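Is a "wedding day calm coach" worth paying for, or is it a planner with a candle?

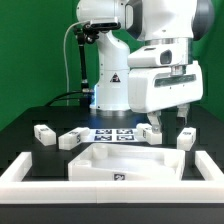

Posted in Weddings & Events > Planning > Before you book

My sister is getting married in January and somebody at a bridal fair in Listaden handed her a brochure for a thing called the Magaña Method. It's a package of 11 sessions with a "bridal calm coach," plus the coach shows up the morning of the wedding. The price is $3000. My sister wants to book it. I'm the maid of honor and I've been asked for my opinion, which I'm trying to form before I open my mouth.

I read the brochure twice. It says the coach will "hold space," help her "release the timeline," and build a "ceremony of self" before the ceremony. It does not say what the coach's training is. It does not say what happens if the coach gets sick. There's a page of quotes from brides with first names only, and two of them use the exact same phrase about floating down the aisle.

She already has a planner, at least part time. She is stressed, I'm not denying that. She cries about chair covers. But most of what she cries about is our aunt, the guest list and money, and I can't see how spending another $3000 helps with the money part. The deposit is half and has to be paid by the end of the month to "lock in the seasonal rate," and that sets off every alarm I have.

Has anyone used one of these? Not looking for "she deserves it." I want to know what the person does for the bride in those sessions and whether it made any difference on the day.

posted by chaircovers_again

Noemí Rosales

I did a version of this, different company, when I got married in Plenutberg. Mine was shorter and cheaper, and I'll tell you what I got.

The first two sessions were fine. She asked what I was dreading, I told her, she wrote it down. Having it on paper helped a little. After that it was breathing exercises I could have found for free, and a lot of talk about my "bridal energy." One whole session went to picking a word for my wedding. I picked "steady." I have never thought about it since.

On the morning itself she was pleasant and mostly in the way. The hair stylist kept having to reach past her. When the florist brought the wrong boutonnieres she told me to let it wash through me, and my cousin drove back and got the right ones.

Some things I'd ask for in writing before your sister pays anything:

The coach's full name and what she's trained in. "Certified" by whom? If the certificate comes from the same company selling the package, it doesn't tell you much.

What's refundable, and until when. Mine said "sessions may be transferred." That meant I could give them to a friend. I did not have a friend who wanted them.

Who comes on the wedding day if she can't.

How long a session is. Mine were listed as an hour and ran closer to forty minutes once she'd finished lighting things.

Also, the seasonal rate. Have your sister email and ask what the rate will be next month. I asked mine and got a lower number than the one in the brochure. Draw your own conclusions.

If she's truly not sleeping, or she's crying every day, she should see an actual licensed counselor. It may cost her less per visit and some insurance will cover part of it. And they'll talk about the aunt.

veil_and_error

I loved mine!! Best money I spent. Every bride is different so she should go with her gut. Congrats to her!

Tonantzin Contreras

I used to coordinate at a reception hall and saw plenty of these people come through. A couple of them were good. The good ones kept the mother-in-law out of the dressing room and made sure the bride ate something before noon. That's a useful job. A bossy friend with a granola bar can also do it, and it sounds like you're already hired.

I'd be careful about the overlap with the planner. If there are two people in the room telling the bride what to do about the timeline, and one of them wants to "release" it, you'll end up with a late ceremony and a photographer billing overtime. Read the planner's contract first. A lot of them can add hours, and a few extra planner hours would take more off her plate than a ceremony of self.

Don't tell her it's a scam, even if you think it. You don't know that it is, and she'll dig in. Ask if she can buy one session by itself. If the company says it's only sold as the full package, I'd want to know why, and she might too once she hears herself asking.

As for the aunt, somebody other than the bride should be taking her phone calls from now on. Start today.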